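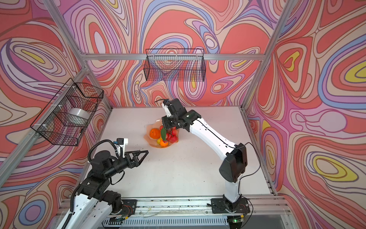 Le poste Sillar à deux bras, pince droite au-dessus des fraises.

Poste de tri Sillar, version table

Alors, est-ce qu'une machine peut ranger les courses à ma place ? C'est la question qu'on me pose le plus souvent depuis que je vends le Sillar chez Steltirgate, et je vais y répondre avant de parler du prix : un peu, lentement, et pas tout. Si vous cherchez un appareil pour vider le cabas du marché pendant que vous prenez votre douche, gardez vos sous (ou revenez me voir plus tard !).

Le Sillar, c'est un poste complet : deux bras, un plateau blanc, un châssis en profilés d'aluminium, deux paniers en grillage noir. Chaque bras se termine par une pince à deux doigts, avec une petite caméra montée sur le poignet. Vous lui montrez un geste, vous recommencez, vous recommencez encore, et au bout d'un moment il le refait sans vous. Comptez une bonne matinée pour un geste simple, et davantage s'il faut utiliser les deux bras.

Ce qu'il fait bien chez nous
Prendre une orange et la poser dans un panier, ça roule. Le rouleau de ruban adhésif aussi, tant qu'il n'est pas coincé contre le grillage. J'ai lancé une série de 141 prises un jeudi, avec des fruits factices, et j'ai dû intervenir 6 fois, presque toujours pour des fraises : c'est petit, ça se touche, et la pince en attrape deux quand on en voulait une.

Ce qu'il fait moins bien
Le papier froissé, quelle plaie ! Dès que les fruits sont posés dessus, il bouge avec eux et tout le tas se décale. Avec de vraies fraises bien mûres, je ne promets rien, j'ai fait de la confiture malgré moi. Et pour le linge, la vaisselle ou les sacs qui pendent, c'est non pour l'instant. Les clients d'atelier s'en sortent mieux que les particuliers : des pièces rigides, toujours les mêmes, arrivant au même endroit, là le poste gagne sa place.

Les parois
Trois côtés habillés du motif Brivia, corail, lavande et jaune. On aime ou on n'aime pas, moi j'ai fini par m'y attacher. Elles existent aussi en gris uni, sur demande.

Dans le carton
Deux bras avec pinces et caméras de poignet
Châssis, plateau, trois parois
Deux paniers grillagés et 300 colliers de serrage (vous en perdrez)
Logiciel Espinoza, licence pour un poste

Livraison et montage
Expédition sous 7 jours ouvrés. Prévoyez une table solide et quelqu'un pour vous aider à porter le châssis. Les bras se fixent sur le rail avant, le câblage est repéré, et la notice est en français.

Pour un devis ou un essai avec vos propres objets, écrivez-moi par le formulaire. Joignez une photo de ce que vous voulez faire attraper, je vous dirai si ça vaut le déplacement.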